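Clonder folding set: README and data card

Please read the section on what this data can't tell you before you quote anything from it. People have skipped it twice already, and both times a number ended up on a slide it had no business being on.

What this is

Recordings of a two-armed robot handling small garments on a table, with the operator notes and the written comments of the staff who do the same work by hand. The garments are the kind that come through the returns room at Livosness: T-shirts, leggings, shorts, socks. The control software is Clonder. The arms were set up and are maintained by Rostex, which also wrote the first draft of this file. The current version is by the returns room and says rather less about transformation.

Last edited 12th May.

Why it exists

Livosness was offered a folding station on the claim that it would "free staff from repetitive tasks." We asked which tasks, and which staff, and what they would be doing once they were free. The answer was a brochure. So we asked for recordings made on our kind of garment, on an ordinary table, with the failures left in, and with the right to publish our own comments next to them. That is this set.

It is meant for:

- people building folding or sorting systems who want footage that hasn't been picked over
- works councils and shop stewards who have been sent a brochure of their own
- anyone comparing vendor claims with what happens on a table

It isn't meant for setting hourly targets for human beings. The license forbids it, for whatever a license is worth.

Contents

2,000 episodes, divided into 3 folders:

fold/ The garment starts on the near part of the table and the arms try to make a rectangle of it.
flatten/ The garment starts crumpled and the arms try to spread it. No fold is attempted.
clutter/ Either of the above, with other garments and small objects left on the table.

Each episode has a head view, joint positions for both arms, gripper opening, a text note from the operator, and a result code. Episodes that were stopped by hand are kept. They are marked "stopped" and should not be dropped without saying so in whatever you publish.

Result codes

done: the operator accepted the fold
redo: the operator accepted it only after a second attempt
stopped: the operator hit stop
unclear: the two people who checked the episode disagreed

There is no code for "good enough to go back on sale." We asked for one. Rostex felt it was outside the scope of the project. In the returns room it is the whole scope of the job.

A folded T-shirt from the clutter folder, for readers who want to know what sort of table we mean:

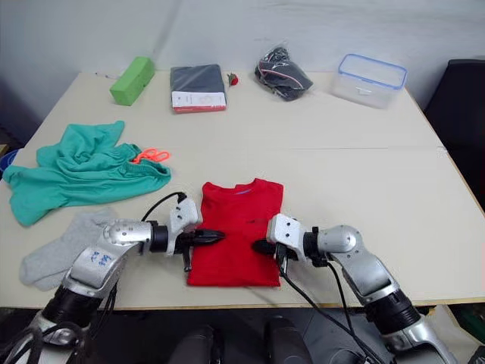
Red T-shirt, collar at the top, with a gripper at either side. Teal garment, scissors and gray sock left on the table.

A still like that is what gets shown in meetings, and I understand why. It's a neat rectangle. It doesn't say how long the fold took or who laid the shirt out first, and you would have to open the episode and its note to learn either. Please do that before you put a still in a report.

How the work changes

The returns job as we do it by hand has 5 steps: open the parcel, check the item against the slip, look for wear or damage, fold, bag. Folding is the step the station is sold on. It is also the step where people rest their eyes and talk to each other. Take it away and what remains is the checking, all day, with nothing in between. Nobody on the vendor side had a figure for what that does to error rates by the end of a shift, and neither do we, because it hasn't been measured.

Then there is the work the station adds. Someone has to bring garments to it, lay them down in reach, watch, press stop, clear a snag, note the result, and take the finished piece away. In the paperwork this is called "supervision" and costed at zero. The operator notes in this set are the best evidence we have that it isn't zero, and I would start with those before watching a single recording.

The pay grade for an operator has not been settled. The draft agreement treats it as the same grade as folding. Staff who have done both disagree.

Long, narrow pieces deserve a separate look. A T-shirt more or less fits on the near table. Something shaped like a pair of leggings may hang over the front edge, and the weight of the hanging end matters to how the cloth moves when it is gripped. If you train only on shirts, please don't tell anyone your system does clothes.

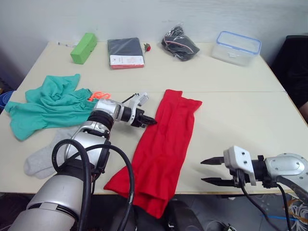 Chaiwat Suksawat read a draft of this card and thought it was too hard on the station. His comment, as he sent it: "My wrists hurt from folding and have for years. If the arms take even part of that, I want them. What I don't want is to be told it's the same job at the same rate while I'm also minding a machine. Put both of those in, or leave me out."

Both are in. He is right that an earlier draft treated sore wrists as a side issue, and the notes form now has a line where staff can record strain. It is optional and is not shared with managers.

What this data can't tell you

Speed. Pauses between episodes were not logged, so any "garments per hour" you work out will be too high. The figure on the Somogyi slide was worked out this way.

Savings. There are no wage figures here and no purchase price.

Performance on other rooms' goods. No knitwear, nothing with buttons, nothing with a lining.

Whether the garment was clean, damaged or worn. The arms don't inspect. A stained shirt folded into a neat rectangle is coded "done."

Whether staff liked working with it. The comments come from people who chose to write one, and the shyest member of the room wrote nothing.

Known problems

- Some notes in flatten/ are copied from the episode before. We've left them and flagged them.
- Small objects in clutter/ were not placed to a plan. They shift between episodes, and no list of them was kept.
- "redo" was introduced after recording had started. Early episodes that would have earned it are coded "done," which flatters the early results. Use with care, or leave them out and say you did.
- Gripper opening is occasionally missing for one arm. The file is padded with the last good value.

People in the recordings

Parts of a person can come into view at the side of the table. Staff were told when recording was on and could ask for an episode to be removed, without giving a reason. Removed episodes leave a gap in the numbering. Please don't try to work out who anyone is, and don't match recordings against shift rosters. If we learn that this has been done, access ends for the whole organization that did it.

Joint data must not be used to score an operator. That was the condition on which the room agreed to take part at all.

Versions

v1: Rostex draft, withdrawn
v2: this one. Result codes explained, staff comments added, the word "effortless" removed in every place we could find it

Corrections

Send them to the returns room with the episode number and what you think is wrong. We answer in the order they arrive, between parcels.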